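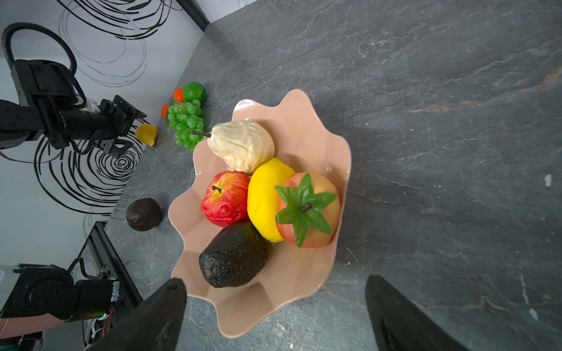 Play fruit and bowl on the marble, arms alongside. Five in, the rest still on the counter.

Can a machine put the fruit away yet?
Posted by marmaladeknees, 2018-08-16

Hi all, long-time reader, hardly ever post. My mum is 78 and lives on her own in Kusdale, and her hands are getting pretty bad. She can still cook and she's sharp as anything, but putting the groceries away wears her out. It's the small stuff that gets her. Limes rolling off the bench, grapes dropping off the bunch, a bag of mandarins that has to be tipped out and sorted before the ones at the bottom go furry.

My brother (who loves a gadget, and already bought her a robot vac that spends its life wedged under the sideboard) is convinced that in a couple of years you'll be able to buy an arm that sits on the bench and does this sort of thing. He's sent me so many videos. In the videos it always looks easy, but I notice they've usually been sped up, and half the time there's one block on one table and that's your lot.

So what I'd like to know from anyone who works with these things or has had a play with one: is picking up fruit and putting it in a bowl something a machine can do now, in a normal kitchen? Not a factory. I'm talking about a bench with other junk on it, and fruit that's all different shapes. And if the answer's no, what's the hard part? My brother reckons it's only the price. I reckon it's squashing the tomatoes.

I'd also take suggestions for anything that helps in the meantime. We're thinking of a bit of a kitchen tidy-up for her in September when I've got time off.

Thanks heaps!

Santeri Peltonen

I spend a fair bit of my week on this, so I'll have a go. Sorry in advance for the length.

Short version: in a workshop, with somebody standing next to it, yes. In your mum's kitchen on a Tuesday with no one there, no, and I wouldn't hold off on anything else while you wait for it.

Your brother's partly right about the money, because decent arms still cost silly amounts. But if you gave me one for free tomorrow I couldn't set it up for her in a way I'd be happy to walk away from.

As for what makes it hard, have a look at the fruit in the photo. It's artificial, so nothing bruises, and it's still a mixed bag. A lemon is a lovely thing for a two-finger gripper. It's longer one way than the other, so you come down across the narrow part and close. An avocado is much the same, and the bumpy skin gives you something to hang on to. A pear is okay if you go for the fat end, though the arm has to work out which end that is when the thing could be lying any which way. Then you get a tomato with a big leafy star on top, and if a finger lands on the leaves you're pushing on those and not on the tomato. Grapes are the worst of the lot. The bunch has no real edge, and where you grab it changes how the rest hangs.

Then there's the bowl. The first piece of fruit is easy, since anywhere in the bowl will do. By the time you've got five in there snug against each other, the next one has to go on top or be nudged into a gap, and the fingers need room as well as the fruit. A person sort of drops it and gives the whole lot a pat. I've had an arm place a piece beautifully and then knock its neighbour out on the way back up. More than once!

Seeing is the other half of it. A small camera down near the fingers helps a lot for the last little bit, but the closer you get, the more the fingers themselves block your view. Dark fruit on a dark benchtop is a pain too. If your mum has a dark stone bench, a nearly black avocado or a plum doesn't stand out much from it, and veins in the stone can confuse things further.

To give you a feel for it, on a good afternoon last month I ran 19 picks on a mixed pile and 15 went where they should. Of the ones that didn't, 2 were dropped halfway and 2 were never properly picked up at all. I was pretty chuffed with that. But think of it from your mum's side: that's four pieces of fruit she may have to bend down and fetch off the floor, and bending down is the bit you're trying to save her. It was slow as well. She could've put the lot away and had a cup of tea in the time it took me.

On squashing: you're not wrong to worry, but it's lower on my list than you'd think. You can tell a gripper to close gently. The trouble is that gentle enough for a ripe tomato might be too gentle for something heavy and slippery, so it has to know which one it's got, and that takes us back to seeing.

Where I do think it's closer is shop-floor stuff where everything is the same. Same part, same tray, same light. A mate at Borkiro has an arm loading trays and it plods along all shift without much fuss. Change the tray colour, though, and he's in there with a laptop for the morning.

Happy to answer more if your brother wants to argue!

Flanagan_flats

my nan had one of those bench things from Trakeck, not fruit, it was meant to open jars. worked ok on jars. wouldnt bother with a robot just get her a lower bowl

tidewrack

I'm an OT, so I can't help with the robot side (really enjoyed reading that though), but I can with the meantime part.

A wide, shallow bowl with a low rim is much kinder on sore hands than a deep one, as she can slide fruit over the edge without lifting it very high. Put a bit of non-slip mat under it so it stays put while she does that. For the rolling, try unpacking into a tray with a lip instead of straight onto the bench. An ordinary baking tray is fine, you don't need a special one. She can sit down at the table with the tray in her lap or in front of her and sort from there, and nothing ends up on the floor.

Grapes: buy them in the hard punnet and leave them in it.

If her grocery shop delivers, ask whether the driver will carry the bags through to the bench. Ours does it without blinking. Smaller orders more often help too, so there's never a whole bag of mandarins to deal with at once.

And get her hands looked at if she hasn't lately. Her GP can refer her to a hand therapist, and there are splints now that don't look like something out of a hospital cupboard. My own mum flatly refused hers until she found out they came in navy.

marmaladeknees

Thank you both so much, and Flanagan too, lol. I've sent the 15 out of 19 bit to my brother and he's gone very quiet. The tray is a great idea, she's got a stack of them going spare. Santeri, he does want to know if it would do any better with only lemons?

Santeri Peltonen

Ha, yes, it would. Tell him if she ever moves to an all-lemon diet to give me a ring.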